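About us

Welcome to Tellholm Language School! We teach English to adults, in small groups and at a pace that leaves room for a proper chat. Some of our learners arrived in the country last month, some have lived here for half their lives and want to feel braver on the phone. Everybody starts with a cup of tea and a conversation, and we go from there.

How we began

The school opened with 2 classes in a rented room over the Pomer bakery, and for the first year every lesson smelled of bread (we still miss it). The timetable was written on the back of a flour bag. We moved to our present rooms on Humero Street when the evening groups grew too big for the stairs, and these days we teach about 200 learners a year. 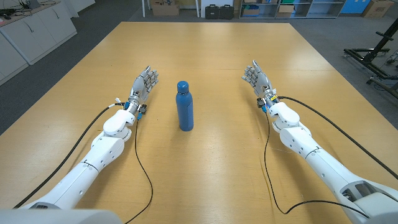 We kept the habits we picked up over the bakery, though. Groups are small enough for everyone to speak in every lesson. Teachers stay with the same group for the whole term, so they get to know who loves grammar and who would happily talk about football until closing time.

What a lesson is like

Noisy, mostly! We use real things: bus timetables, letters from the council, recipes, radio clips, the menu from the café next door. Beginners learn to book a doctor's appointment and spell their street name out loud. Our higher groups read short stories together and argue about the endings, and there's a writing hour for anyone who has a form, a job application or a long overdue letter to finish.

We do set homework, but it's gentle. Quite often it's "ask a neighbour something and tell us what they said" – and the answers are wonderful.

The Nedelcu Shelf

Our lending library is named after the family who gave us the first boxes of books, and it now holds 2,161 titles, from picture books to fat crime novels. Learners can borrow 3 at a time for as long as they need. Please write in the margins in pencil if you like. We love finding the notes. 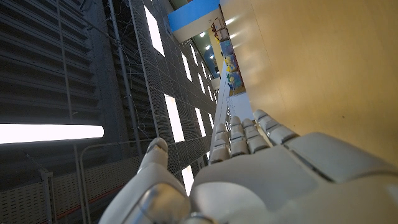

Joining us

You can join at the start of any term, and there is no entrance test. Come in for a chat and we'll suggest a group, then you can try a lesson before you decide. The next term's places open on 5th February, and our summer conversation course runs through July, with plenty of it outdoors if the weather is kind.

Bring a friend if you feel shy about coming alone. Plenty of people do, and quite a few of the friends end up joining too.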